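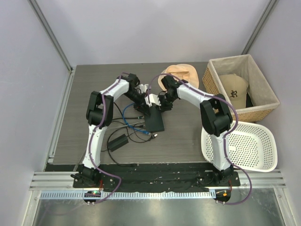 The Long Life of a Kitchen Table

Loïc Charpentier keeps his order book in the drawer of a table he did not make. The table came out of a farmhouse near Nollirstead, and the drawer sticks in damp weather. He has planed it once and decided to leave it alone after that.

Charpentier runs Vasseur, a repair shop in Custham that takes in tables and very little else. He will look at a chair if it belongs to a set, and he has a standing arrangement with a clock case restorer two streets over for anything with a door on it. Most of what arrives is kitchen tables, and most of those are between 50 years old and a great deal older than that.

"People bring in the dining table first, because it was the expensive one," he says. "Then they come back with the kitchen table, and that is the one they want to talk about."

Dining tables get a cloth, a pad under the cloth, and a dozen meals a year. A kitchen table gets homework, bread dough, sewing machines, bicycle parts and hot pans. The damage shows up in predictable places. The front edge wears down where forearms rest. The end nearest the stove goes darker. One leg, usually the one closest to the door, is scuffed at the height of a boot.

What Wood Does Indoors

A solid wood top is always moving. Boards swell across the grain in humid months and shrink when the heat comes on. They barely change in length. A well-built table allows for this, with slotted screws or small wooden buttons that hold the top down and let it slide a little. Trouble starts when somebody fixes it with glue and long screws.

Charpentier sees this several times a season. A top develops a small crack in its first or second winter in a centrally heated house. The owner, or the owner's uncle, runs screws straight through the rails to pull everything tight. The top can no longer shrink freely, and the small crack becomes a long one.

The repair is slow but not complicated. The screws come out and the holes are plugged. The top rests flat in the shop for several weeks, on strips of wood so that air reaches both faces. If the crack closes on its own, it can be glued and clamped. If it stays open, Charpentier cuts a thin tapered strip of matching wood, fits it into the gap, and planes it level. He keeps a rack of old boards for this purpose, most of them from tables that were too far gone to save.

He does not like filler in wide cracks. It sets hard, the wood keeps moving, and by the following November the crack has opened again along one side of the patch.

The Question of the Finish

More disagreements are had over finish than over anything else in the trade. Old kitchen tables in this part of the country were often left bare and scrubbed with soap and sand. Some were waxed. From the middle of the last century on, many were varnished, and then varnished again on top.

A scrubbed top has a pale, slightly fuzzy surface that feels soft under the hand. It stains easily and it also cleans easily, as long as the owner is willing to scrub. Varnish keeps out water until it is scratched through, and then water gets underneath and leaves a gray mark that cannot be wiped off.

Vasseur offers three choices: bare and scrubbed, oiled, or a thin varnish. Oil is the one most customers take. It goes on with a rag, a thin coat at a time, with a day between coats. The rags are spread out flat to dry outdoors, and this is the one rule Charpentier repeats to everyone who wants to do the job at home. Oily rags left in a heap can heat up and catch fire.

An oiled top needs another coat when water stops beading on it. In a busy kitchen that may be twice a year. Charpentier tells customers to do the top and the underside together at least once, which surprises them. The underside takes in moisture too, and a board sealed on one face only is more likely to cup.

Extending Tables, and Why They Jam

The second most common complaint at the shop is an extending table that no longer extends. There are several systems. Drop-leaf tables have hinged flaps held up by swinging brackets or legs. Draw-leaf tables hide a board under each end of the top, on long tapered runners. Others split in the middle and take a loose leaf.

Draw-leaf tables are the ones that come in jammed. The runners are plain wood sliding against plain wood, and crumbs work their way in. So does furniture polish, which turns to a sticky brown paste after a few decades. The first step is to take the top off and brush everything out. After that Charpentier rubs the runners with candle wax. He charges a small fee for it and shows the customer how to do it next time.

Some of the draw-leaf tables that come through Custham carry a paper label from Volgate, a factory that made kitchen furniture for the whole region until it closed. The label is glued inside the frame, near the left rear leg, and has a number written on it in pencil. The highest Charpentier has come across is 3,566. He wrote it on the wall by the workbench and is still hoping to beat it.

Volgate tables were not expensive and were not meant to be heirlooms. The legs are beech, the tops are thin, and the joints are held with two dowels where a better maker would have cut a tenon. They have lasted anyway, mostly in rented houses, where they were passed along with the stove. A loose leg on one of them can usually be fixed in an afternoon, by drilling out the old dowels and gluing in new ones of a slightly larger size.

What It Costs

A regluing job at Vasseur starts at $100. A full top repair with a new finish runs to around $200 and can go higher if boards have to be replaced. The wait is currently 22 weeks. Charpentier does not take deposits, and he asks customers to measure their doorways before he collects, after a table from an upstairs apartment had to be taken apart on the landing.

For some owners the price is more than the table would bring at auction. He tells them so before he starts. Most go ahead. One couple asked him to keep a ring of burn marks left by a pressure cooker, and to work the finish around it. He did, and it took longer than sanding it out would have.

Checking a Table Before You Buy

Secondhand kitchen tables are still easy to find, and a few minutes underneath one is well spent. Bring a flashlight.

Look at the corner blocks first. They are the small triangular pieces inside each corner of the frame, and missing ones are cheap to replace. Push on the top from one end. If the whole table sways the same way, the joints are loose and can be reglued. If only one leg moves, check it for a split running up from the bottom.

Small round holes mean woodworm. Tap the leg over a sheet of white paper, and if fresh pale dust falls out, leave the table where it is until it has been treated.

Sit at it, too. Table heights vary more than people expect, and many old legs have been trimmed to get rid of rot or to level them on a stone floor. Check that your knees clear the rail, then open the drawer all the way and look at the back of it for a label.

First printed 12/11/21. Vasseur is open by appointment, and tables can be dropped off at the yard entrance.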